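Soton Clothing Room
Progress report to the Gitus Fund, second period

The short version is that we said we would have the clothing room sorted, shelved and open by July, and it is sorted, partly shelved and open. The shelves are the part that comes on a truck.

What the grant has paid for so far

The carpet went down first. We chose gray, in striped tiles, on the theory that gray hides things and tiles can be swapped one at a time when it stops hiding them. The old floor covering was beyond discussion. The second payment went on baskets, chairs and tables, and on the first half of the shelving order from Nyaga. The second half has now had three delivery dates, each announced with great confidence.

We budgeted for wheeled sorting carts and then did not buy them. The quote had grown since the application, and one of the wheels on the demonstration cart had opinions. The money was moved to baskets, as agreed with you by email, and we have a little left over, shown under "unspent" in the attached sheet.

How the sorting works now

Under the old system, donated clothes arrived in bags, the bags went in a heap, and the heap was consulted. Under the new one, every bag is emptied on a table and the clothes go into baskets by size. Anything we can't place goes into a separate basket, to be looked at again before closing. A basket that needs a decision gets a chair to itself, which keeps it off the floor and puts it squarely in the way of whoever is supposed to decide.

Dark clothes remain our slowest category. From any distance a black T-shirt, a black cardigan and a black pair of leggings are the same lump, and each one has to be picked up and shaken out before it will admit what it is. We have begun doing these in the morning, when the light is better and so are we.
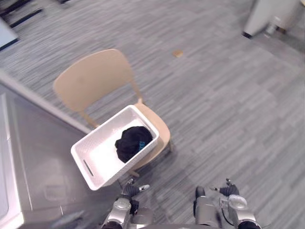
Bumovano wrote back after reading our draft of this section to ask why the white baskets had won out over the deep gray tubs in the original application. The tubs held twice as much, they pointed out, and cost less per item stored. Could we also say whether shallow baskets meant more trips to the shelves?

They do mean more trips. We borrowed two of the tubs for a trial and found that whatever went to the bottom stayed at the bottom, in one case until the season had changed. Dark clothes in a dark tub were a particular treat. With white plastic you can tell at a glance that there is still something in there. We accept the extra walking.

What has not gone well

The labels fell off. We bought the cheap ones and have only ourselves to thank. The replacements tie on through the handle slots and have stayed put so far.

Opening on Sunday was a mistake. People came to donate and hardly anyone came to choose, so we ended each Sunday with more clothes than we began with. We have dropped it and added an evening hour instead.

Next period

Finish the shelving, if Nyaga permits. Buy up to 10 more baskets. Write the sorting guide, which at present is a sheet of paper with corrections on its corrections. The lease on the room runs to 2029, so we would also like to talk to you about lighting before the days get short again.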